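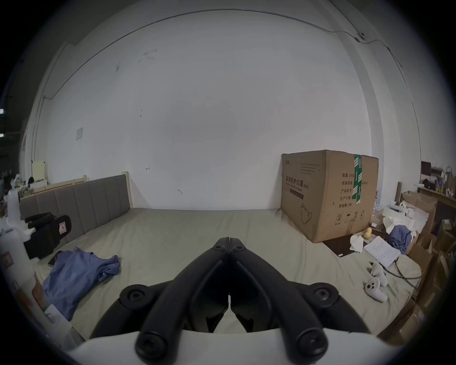
3 衣物的中间状态:那些“还能再穿一次”的衣服

3.1 从一个私人的麻烦说起

写这一节之前我犹豫了挺久,要不要用第一人称。后来想想,家务研究本来就很难假装自己站在外面,我自己家里也有衣柜,也有床,也有一堆说不清是干净还是脏的衣服,那就索性用“我”来写吧。

我关心的问题很小:一件衣服穿过一次,还没到要洗的程度,它该待在哪里?放回衣柜,很多人心里过不去;扔进洗衣篓,又觉得浪费水。于是它就落在床上、椅背上、门把手上,一待就是好几天。我在访谈里把这类衣服叫作“中间衣物”,受访者几乎不用我解释就懂了,有人还当场笑出声来(录音里听得很清楚),说她家椅子已经很久没有人坐过了。

已有的家务研究大多把洗衣看成一条直线:穿、脏、洗、晾、叠、收。这条线画起来漂亮,可是我在入户的时候总觉得对不上。衣服在家里走的路弯弯绕绕,有时候停下来,有时候倒着走。一件晾干的T恤被拿去当睡衣,睡了两晚又变回出门穿的衣服,这种事太常见了,画进流程图里却没有它的位置。

3.2 材料与方法

本节的材料来自Trekwood小区的19户家庭,入户访谈集中在四月。小区的房子格局接近,卧室都不算小,阳台倒是普遍偏窄,这一点后面还会提到。每户我去了2次,第一次主要聊天,请对方带我看看衣服平时放在哪儿;第二次请对方拿出自己记的“衣物日记”,我们对着本子一条一条地过。

日记的格式我改了3稿。最早那一版太细,要写材质、写颜色、写穿着时长,试填的人填到第二天就不想填了,我自己填也烦。最后用的版本只有两栏:衣服现在在哪儿,接下来打算拿它怎么办。第二栏常常是空的,或者写着“再说”。我一开始把空白当作漏填,编码的时候才慢慢意识到,空白本身就是很好的材料!很多衣服之所以停在原地,正是主人还没替它拿定主意。

访谈录音转写以后放进Brameo里编码。我先不带框架地读了两遍,把所有跟“地点”有关的说法挑出来,再看这些地点后面跟着什么动作。床是出现得最频繁的一个词,比衣柜还频繁,这是我开题的时候完全没想到的。

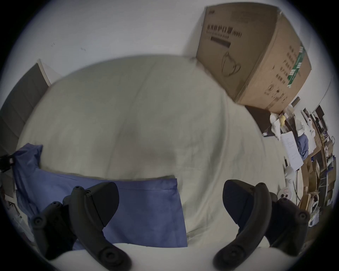

3.3 床作为工作台

说到床,大家想到的当然是睡觉。但在受访者的讲述里,白天的床更像一张工作台:够大,够平,高度也还凑合,收下来的衣服往上一摊,叠好的、没叠的、要挂的、要熨的,各占一块地方。有位受访者专门买过一张折叠桌来叠衣服,是Jondex的,用了没多久就收到床底下去了。她说桌子得先打开,床不用打开。这句话我抄在笔记本的第一页,觉得比我写的好几段理论都管用。

床当工作台有个有意思的地方,就是它有期限。衣柜里的衣服可以放一整个季节没人管,床上的衣服到了晚上总得有个去处,不然人就没法躺下。好几位受访者都把这当成督促自己的办法:先把衣服全倒在床上,这样睡前就非叠不可。当然也有失败的时候,失败了就整堆抱到椅子上,第二天早上再抱回来。这样来回搬的衣服,我在编码里单独标了一类,叫“往返”。往返的衣服里,夏天的T恤和家居裤最多,衬衫反而少,衬衫一皱就麻烦,大家会先把它挂起来。

另外,床的不同位置在受访者心里也不一样。枕头那一头通常不放穿过的衣服,床尾就宽松得多。被问到为什么,大多数人先是一愣,然后说“那边是脸”。床单刚换过的那两天,规矩会更严一些,连家居服都要先拍一拍才往上放。这些分寸没有谁教过,也很少说出口,可是家里来了客人把外套往枕头上一搁,主人立刻就坐不住了。

3.4 叠法与“差不多”

叠衣服的方法,我原以为会有很大的个人差异,结果差异主要不在方法上,在于什么程度算叠好了。以短袖为例,受访者描述的步骤大同小异:铺平,袖子往里收,两侧折过来,再对折。可是领口要不要捋平,边要不要对齐,各家的标准差得很远。有人叠完还要用手掌压一遍,有人只求能塞进抽屉。
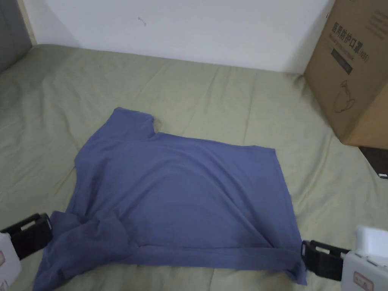
图3 摊在床单上、叠到一半的短袖T恤

图3这样的状态,在日记里往往被记成“在叠”,也有人干脆记成“叠了”。我觉得后一种记法特别值得琢磨。叠衣服是一件很容易被打断的事,电话来了,锅开了,孩子喊了,手一松,人就走开了。等再回来,有的人会抖开重新来,有的人就着原来的折痕继续往下叠。前一种人在访谈里多半自称“有点强迫”,后一种人多半自称“懒”,可是从日记看,两种人衣服归位的时间并没有明显的先后。自我评价和实际做法对不上,这在家务研究里不算新鲜事,不过在叠衣服这么小的动作上也能看到,我还是挺高兴的。

“差不多”这个词在转写稿里反复出现,用法却不太一样。有时候它是说衣服的状态,比如“差不多能收了”;有时候它是说给家里人听的,意思是你别再挑了。几户夫妻同住的家庭里,两个人对“差不多”的理解有出入,其中一方会趁另一方不在的时候重新叠一遍,又不愿意让对方知道。我没有把这类内容单独拿去做家庭分工的分析,那需要另外一套问题,而且我问得也不够深。

3.5 收纳用品进场以后

有几户在两次入户之间添置了收纳用品,买得最多的是Haruna的布艺收纳盒,专门拿来放中间衣物。按理说有了固定的位置,床和椅子就该空出来了。从日记看,刚开始那几天确实如此,之后盒子慢慢满了,满了又没有人往外清,新的中间衣物还是回到床上。盒子底下的衣服则变成了另一种东西,主人说不清它们放了多久,拿出来只好全部重洗。

我并不打算由此说收纳用品没有用。样本太小,入户的时间也短,换季这个因素更是完全没法排除,四月里早晚温差大,外套一天穿脱几回,中间衣物本来就比别的时候多。还有阳台的问题,前面说过这个小区阳台偏窄,本来可以挂出去透透气的衣服没有地方挂,只好留在屋里。换一个阳台宽敞的小区,结果也许会很不一样。下一节我会回到日记的第二栏,看看那些写着“再说”的衣服最后都去了哪里。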